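An afternoon at the Jorkum open day: the washing-up robot and the stop button

I went to the Jorkum open day because a friend on our housing association newsletter had been sent the flyer, and the flyer said the kitchen robot was "ready for supported living". I have spent long enough in shared kitchens to want to see that for myself. The train to Clerdale takes an hour and there is no footpath for the last stretch from the station, so I arrived late and with wet shoes.

Jorkum has the ground floor of an old carpet warehouse. The front half had been set out with stands, leaflets and a coffee urn. The demonstrations were in the back half, behind a waist-high barrier, and you signed up for a slot on a sheet by the door. I got the second one after lunch. There were 13 of us, mostly people who buy things for care homes, a few students, and me.

The talk came first. It was given by a cheerful man in a company fleece who used the word "robust" a great deal. The arms run on a control program called Sudeck, which Jorkum writes itself, and the version we were going to see had been trained on a small set of jobs after a meal: clear the bowl, put the plate in the rack, leave the chopsticks tidy. A slide claimed 1000 completed clear-ups. I asked what counted as completed. The answer was that the dishes ended up in the rack. I asked whether that included the times somebody had stepped in to help, and was told that "assisted completions" were tracked separately, but the separate number wasn't on the slide and didn't appear on any of the others either.

I asked about breakages as well. Plastic bowls don't break, he said, to a bit of laughter. Fair enough, but people in supported living own china.

Then we went through to the barrier. The job was an after-dinner table with a tray, a blue bowl, chopsticks and a grey dish rack. A screen at the side showed what the cameras by the grippers were seeing, and Jorkum has put some of those views on its web page for the day.

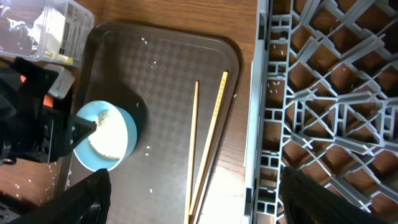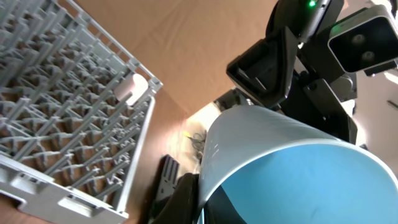
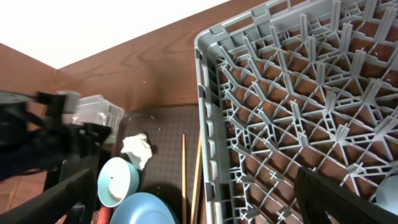

The first two runs went well enough. They were slow. I have no quarrel with slow, and for somebody who can't stand at a sink for long I can see that slow would be perfectly welcome. The third run was the one that went wrong, and it is the reason I am writing this up at such length.

One arm had hold of a dish and was bringing it over to the rack. It came down too early, so that the edge of the dish landed on the side of the rack instead of between the ribs. A person would feel that and lift. The arm kept pushing. The rack slid a good way across the table, stuck, and began to bend, and you could hear the plastic creak. Meanwhile the other arm carried on with its own part of the job as if nothing was happening next to it.

The demonstrator said "and it should recover now". It didn't. He reached over and pressed the red stop button on the post by the barrier. The arm with the dish stopped. The other arm did not. It went on moving for what I counted as nine seconds, opened its fingers over nothing, closed them, and then stopped by itself. By then a second member of staff had gone to the wall and switched the power off, at which point the first arm sagged and the dish came down on the table and rolled on to the floor.

No one was hurt or even near it. It was only a dish. But the room went quiet in the way rooms do, and I think everybody behind that barrier was thinking about the same thing, which was the button.

To be fair to Jorkum, they didn't hurry us out. The man in the fleece came back and took questions for a good quarter of an hour, some of them quite sharp. What follows is my understanding of it, and I may have details wrong.

The button on the post had been wired to one arm only. The second arm had been added to the demonstration in February, and its stop was meant to be passed along by Sudeck, in software. Sudeck was at that moment busy with whatever it does when an arm is pushing against something it didn't expect, and the message waited its turn. So the stop worked for the arm that had a wire and was late for the arm that had a promise.

One of the care home buyers asked why a stop button would ever depend on the same program that was having the trouble. He agreed that it shouldn't. She asked whether the units going out to customers were wired that way. He said the customer units used a different arrangement, with a safety box bought in from a firm called Kikuchi that cuts both arms together. She asked why the demonstration didn't have one. He said it was on order.

I wrote that down word for word. A robot that is shown to the public, with a barrier a child could lean over, was running without the part that makes it safe, and the part was on order.

The pushing bothered me too, though it got less attention. He said the arms have a force limit and that it was set high for the demonstration so that the machine wouldn't give up each time it brushed the rack. I asked what it would be set to in somebody's flat. Lower, he said. I asked whether the 1000 clear-ups had been done on the high setting or the low one, and he said he would need to check with the team. I left my email address on the sheet. I haven't heard anything so far.

Then there is the sagging. When the power went off the arm simply drooped and let go. Some arms have brakes that hold them where they are. These lock, apparently, when they are stopped from the button, but the switch on the wall takes the power from everything in an order that wasn't planned for. If there had been a pan of hot water under that arm I would be writing something different. The leaflet has a drawing of the robot next to a hob.

After the questions we were moved along to the workshop, where you could pick up spare gripper fingers, black ones with ribbed faces, and squeeze them. They were good. The grip is well thought out and the young woman running the bench clearly knew her job. She was also the only person all day who told me, without being asked, what the thing can't do: it is poor with anything see-through, it loses track of chopsticks when they lie close together, and stray rice is left where it falls. I learned more at that bench than I did from the slides, and would have stayed longer if the next group hadn't been waiting.

The 3 o'clock demonstration was cancelled. The sign on the door said "short technical break". I thought that was a poor choice of words with people still arriving, some of whom had come a long way. Tell them the stop button failed on one arm and you are fixing it. Most of them would have thought better of you.

I was asked on the way out to fill in a card with marks out of 50, which is an odd number to choose. I gave the workshop bench full marks and left the box for the demonstration blank.

If your association has had the same flyer, these are the things I would ask for in writing before anybody signs up for a trial:

Does the stop button cut every arm directly, without going through Sudeck?
Has the Kikuchi box been fitted and tested in the exact unit you are getting?
What does each arm do when the power is lost while it is holding something?
What is the force limit, and can a resident or visitor change it?
How many of the clear-ups needed a person to step in?

The next open day is meant to be in the autumn. Parking is free, the coffee is fine, and the walk from Clerdale station wants boots.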